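Tarde en el muelle de Prandport

Por fin he subido al funicular viejo, el que reabrieron en primavera, y llego a casa con los pies molidos pero contentísima. Llevaba meses diciendo que iría (¡y viviendo a cuatro paradas!). La cola era larga, 31 minutos de reloj, y me dio tiempo a leer enteros los paneles de la estación: la primera rampa es de 1839 y servía para subir carbón al barrio de Derker. De los turistas no se acordó nadie hasta mucho más tarde.

El vagón cruje una barbaridad al pasar por la curva del depósito, y a mí me encantó, aunque una señora iba agarrada a la barra con las dos manos y los ojos cerrados. Arriba han puesto un mirador con bancos de piedra y un quiosco, el Malinowski, donde pedí un chocolate demasiado dulce que me terminé igual. Se veía toda la bahía, hasta los tejados de Gusby. 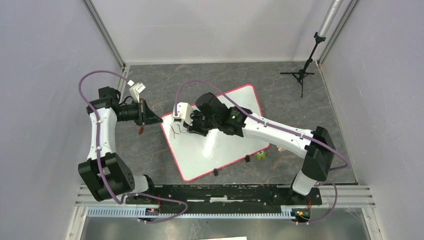
De noche, ya en casa

He guardado el billete entre estas páginas, el número 88, que me hizo gracia porque es el del portal de mi abuela. Quiero volver en diciembre, cuando enciendan las luces de la ladera, y bajar a pie por las escaleras viejas si la rodilla me deja. Mañana tengo que llamar por lo de la caldera, que no se me olvide.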